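The Slow Return of the Repair Counter

May 22, 2026

For most of the last century, Stillcombe had a place to take a broken toaster. It was a narrow shop on Mill Street, between the bakery and the shoe store, and it closed when the owner retired. The space became a phone store, then a tanning salon, then nothing. Anyone whose toaster quit after that bought another toaster.

Last December a repair counter opened two doors down from the old one. It takes lamps, fans, mixers, vacuum cleaners, sewing machines and small radios. It doesn't take microwaves or anything that runs on gas. The counter charges a flat $7 to look at an item, and that money comes off the bill if the customer goes ahead with the work. By the end of April it had logged 540 items.

The numbers are small next to what a town throws out. They are larger than the people who opened the shop expected. Their plan had allowed for one bench and a few evenings a week. They now have three benches and a shelf of finished work that runs the length of the back wall.

What comes in is fairly predictable. Lamps are the most common item, and most lamps need a socket, a switch or a cord. The parts cost a few dollars and the job takes less than half an hour. Vacuum cleaners come next. Many of those have nothing wrong with them beyond a belt that has snapped or a hose packed with hair. Fans arrive in a rush at the first warm week and need cleaning and oil.

Coffee makers are harder. A lot of the newer ones are held together with plastic clips that break when the case is opened, and some use screws with odd heads that an ordinary driver won't turn. The shop keeps a drawer of bits for these. It also keeps a list, taped inside a cabinet door, of models it has stopped accepting.

Older machines tend to be easier to work on. A Trillico stand mixer, a brand that hasn't been sold new in decades, comes apart with one flathead screwdriver. The gear that usually fails was designed to fail, so that the motor wouldn't burn out when the dough was too stiff. Replacement gears are still made by a small supplier in the Midwest, and the shop orders them 5 at a time.

Alexiou sewing machines are another regular. They were sold door to door in this part of the state, often on monthly payments, and a good number are still in closets. Owners bring them in after a death in the family or a move. The usual trouble is old oil that has turned to something like varnish. The machine is cleaned, warmed, oiled again and turned by hand until it frees up, which can take an afternoon.

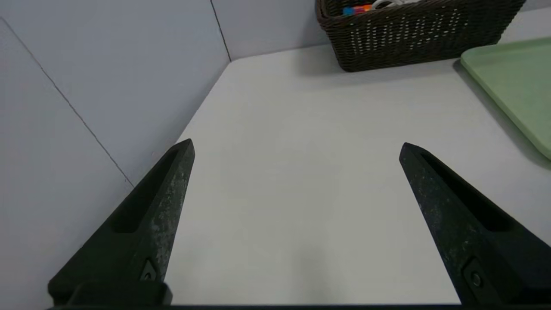
Cost is the question that comes up most at the counter. A new box fan sells for less than an hour of skilled labor, and the shop can't change that. It gets by on low rent, a used parts bin and a rule that no job runs past the price of replacement without a phone call first. About a third of customers who get that call say to go ahead anyway. They like the thing they have, or it belonged to a parent, or they don't trust the new one to last.

The rest say no. Those items go into the parts bin if the customer agrees, and the cords, knobs, switches and feet come off and get sorted into coffee cans. On a slow morning, most of the work in the shop is stripping dead appliances for the live ones.

Finding people who can do the work has been a bigger problem than finding customers. The trade skipped a generation here. The people at the benches now learned in other jobs, at the paper mill or on farm equipment or in the Army, and most are past sixty. The community college dropped its small appliance course years ago and has no plan to bring it back. The shop has started a class of its own on winter evenings, covering how to use a meter, how to solder and how to take a case apart without cracking it. The first class filled up. Several of those who finished it now come in to help on Saturdays' worth of backlog whenever they have a free day.

The manuals are a help. One customer left the shop a file cabinet of service sheets, more than 1000 of them, going back to the tube radio days. They are being scanned a folder at a time. The sheets for Skimier vacuums, made two counties over until the plant shut, have drawn requests from repair shops in other states, and copies go out by mail for the price of postage.

There is talk of a second counter across the river, in the old feed store. The lease isn't signed, and the roof needs work before anyone can move in. For now, customers from that side drive over the bridge with their vacuums in the back seat. The wait for a lamp is two days. For a sewing machine it is closer to three weeks, and the shop asks that people bring the foot pedal.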